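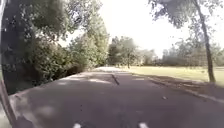

One Naltedar regular wrote to us in the spring that she'd happily walk the whole loop with her grandson if only there were somewhere to sit down after the first mile. She wasn't alone. We had that same letter, more or less, from dog walkers, new parents and a running club whose members didn't want the seats for themselves (so they said).

NALTEDAR, September 19, 2026 – So I'm very pleased to tell you that the Kevitz Walking Trust is putting 15 new benches along the Ondine Loop, and that work starts this autumn!

I've been writing these releases for the Trust for a good while now and I don't often get to announce something people have asked for in such numbers. Our summer survey brought in 1405 replies, and 1211 of them put seating first. Toilets came second, and yes, we know. We're talking to the council about toilets and I'll write again when there's something to say.
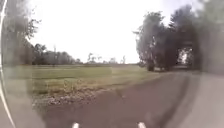 The benches themselves will have backs and arms, which matters a great deal if you've got a dodgy hip, and each one will have a clear space next to it for a wheelchair or a pushchair. We tried four designs outside our office and the one with the sloping seat lost badly. You slid off it in a waterproof coat.

Money next, as somebody always asks. The Trust is paying for most of it out of the legacy fund, and the Tai Bakery in Naltedar has given us £3041 from its bun sale, which covers the first few seats very nicely. Thank you to everybody who bought a bun, and especially to whoever bought forty.
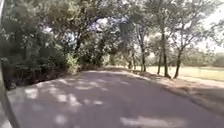
We'll start at the Ondine end and work back towards the town, closing only short stretches as we go, with a signed way round each time. All the seats should be in by December. If the ground is too hard or too soggy we'll stop and pick up again once it's better, and the dates on our noticeboard will change to match.

A few people have asked about dedicating a bench to somebody. We'd love that, but please don't bring your own plaque and screws! Ask for the form at the Trust office, keep the wording to two short lines, and we'll fit it properly. There's no set charge, only a donation if you can manage one.

Notes for editors: the Ondine Loop is free to use and open all year. Bench locations are on the map at the Kevitz Walking Trust office, where printed copies are available on request.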